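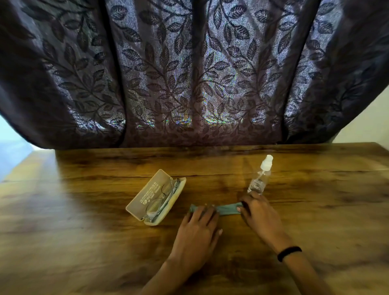
Kirstin McIver
I've been cooking a pot of dried beans every week since July and a few people asked how I do it. Putting it in a thread so I can point to it later.

Most weeks it's pintos. Sometimes navy beans or black beans. I buy the one-pound bags at the store in Cheetham, because the store near me only has the bigger bags and I don't have anywhere to keep them.

Pour them out on a sheet pan first and look through them. I have found a small rock in a bag twice. Then rinse in a colander until the water stops looking dusty.

Soaking. I put them in the big bowl before bed, cover with a lot of cold water and add a tablespoon of salt. In the morning I drain and rinse them. If I forget, I cook them anyway and they take longer. They come out fine, though more of them split.

Yes, salt in the soaking water. I was told all my life that salt makes beans tough. Mine have been softer since I started doing it, and they taste like something all the way through.

The pot is an old enameled one, the kind that weighs more than it should. Any heavy pot with a lid will work. I used a thin stockpot for the first month and had to stir a lot to keep the bottom from catching.

What goes in with one pound of beans:
an onion cut in half
3 cloves of garlic, smashed
2 bay leaves
a good pour of olive oil
water to cover by a couple of inches

No meat most weeks. If I have a ham bone from the freezer I put that in and leave out most of the salt.

Bring it to a real boil and keep it there for ten minutes. Then turn it down as low as it will go and still show a bubble now and then. Lid on, but tipped a little.

I start checking pintos at an hour. Take out a spoonful and eat five of them. If even one is chalky in the middle, keep going. The worst batch took nearly three hours, and those were beans I'd had in the cupboard since before we moved.

Old beans are the usual problem. If yours never get soft, try a new bag before you blame your stove. Hard water can do it too. A pinch of baking soda helps with that, but only a pinch or they taste like soap.

Leave tomatoes, vinegar and lemon out until the beans are soft. I ruined a pot of black beans by dumping in a can of tomatoes at the start. They were still firm at 9 at night and we had eggs.

When they're done, turn off the heat, taste the broth and salt it again. Then leave them alone in the pot for half an hour. The broth gets thicker as it sits.

Keep the broth! I store the beans in it, and it's the best part. It goes into soup, or rice, or I drink it out of a mug standing up.

Now the week. First night is a bowl of beans with the broth, chopped raw onion on top and cornbread next to it. My father-in-law would eat this every night if I let him.

Second night is usually tacos or something like tacos. I mash two cups of beans in a skillet with oil and cumin and some broth. They look too wet at first. Give them a few minutes and they tighten up.

Lunches: beans, rice, whatever greens are around, hot sauce. I pack it in the same container three days in a row and don't mind it. My husband does mind it, so he gets a sandwich.

By the fourth day I freeze what's left. Pint containers, beans covered with broth, an inch of space at the top. I did not leave the inch once and had to throw out a cracked container.

They keep for months in the freezer. I thaw them overnight in the fridge, or run the container under hot water until the block slides out and then heat it in a saucepan with the lid on.

Soup from the freezer pint: cook a carrot, a stalk of celery and half an onion in oil until soft. Add the beans and broth, two more cups of water and a handful of small pasta. It's ready when the pasta is. Parmesan rind if you've been saving them.

Rochelle Hollis asked about pressure cookers. I borrowed one for a couple of weeks. It's much faster and the beans were good, but I could never check them partway, and I overcooked the navy beans into paste. We had the paste on toast with garlic. I gave the cooker back.

Somebody else asked about slow cookers. Be careful with red kidney beans in those. They need a hard boil first, or they can make you sick. I do the boil on the stove and skip the slow cooker entirely, so I'm not the one to ask for timing.

On gas, since people always bring it up: the soaking water goes down the drain and I think that helps some. Eating them every week helped more. The first two weeks were not great.

Merle Halliday says to put in a strip of kombu. I haven't tried it. If I do I'll add it here.

Cost, for the ones who asked. A bag gives me about six cups cooked, and a can is a cup and a half once you drain it. So a bag stands in for four cans. I still keep cans of chickpeas in the cupboard for nights when I didn't plan.

One more on seasoning. If a pot tastes flat after you've salted it, add a small splash of vinegar at the end, cider or red wine. Stir, wait a minute, taste again. I've stopped adding more spices to fix a flat pot, because what it wanted was usually the vinegar.

Edit to the water question: if the level drops below the beans, add hot water from the kettle. Cold water slows everything down and I'm usually already running late.

Adding this because I got the question three times this morning: yes, you can halve it. Use a smaller pot and start checking at the same time. Half a pound feeds two people for a couple of days.

Next week is lima beans, which I haven't cooked since I was a kid. I'm told they need a gentler simmer and that the skins come off if you stir too much. Will post how they turn out.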